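Visita técnica à unidade de embalagem da Privov em Bråten

Relatório de visita, 16/05/2020

A visita teve por objeto o circuito de secagem e acondicionamento de sementes hortícolas, desde a receção dos lotes até ao armazém climatizado. O percurso foi conduzido por Thibault Baudry, responsável pelo processo, e seguiu a ordem do fluxo de material.

A receção faz-se em sacos de 200 kg, pesados à entrada e amostrados com sonda em três alturas. Cada lote recebe um número interno que o acompanha até à expedição. O teor de humidade é medido no local, por capacitância, e confirmado em estufa sempre que o valor fica próximo do limite de aceitação. Os lotes de cebola e de alho-francês são os que mais vezes voltam à secagem.

O secador em serviço é de leito fixo, com ar desumidificado, e foi instalado em janeiro para substituir um equipamento de tambor que danificava o tegumento das sementes mais pequenas. A regulação é feita pela humidade relativa do ar de saída. O consumo específico ainda não está estabilizado e não nos foi fornecido.

Segue-se a limpeza: crivos, coluna de ar e mesa densimétrica. A mesa é afinada manualmente no início de cada lote, com inclinação e caudal registados em folha própria. Perguntámos pela perda média nesta etapa; varia com a espécie e a empresa prefere não indicar um valor único.

O acondicionamento final usa dois formatos, a saqueta laminada e o tabuleiro. A saqueta continua a ser dominante. A apreciação dos formatos rígidos foi feita numa sala à parte, já fora da zona de produção.
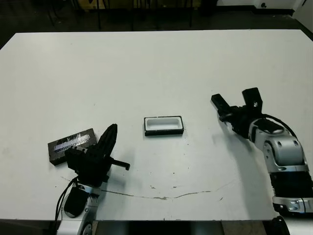

Tabuleiro preto com interior branco, vazio, sobre a mesa.

A linha de saquetas trabalha a cerca de 2,000 unidades por hora. A selagem é verificada por ensaio de vácuo em banho de água, com 2 saquetas retiradas em cada mudança de bobina. O filme é fornecido pela Sisia, e a etiqueta é impressa na própria linha. No lote 373, em curso durante a visita, a impressão do prazo de validade estava desalinhada e a máquina parou para correção.

O armazém mantém temperatura e humidade controladas, com registo contínuo e alarme. Os ensaios de germinação são feitos em papel, em câmara com alternância de luz, e repetidos no laboratório da Jisstead para os lotes destinados a exportação. As discrepâncias entre os dois laboratórios são tratadas com uma terceira contagem.

Ficaram pendentes o envio das curvas de secagem e a ficha técnica do filme.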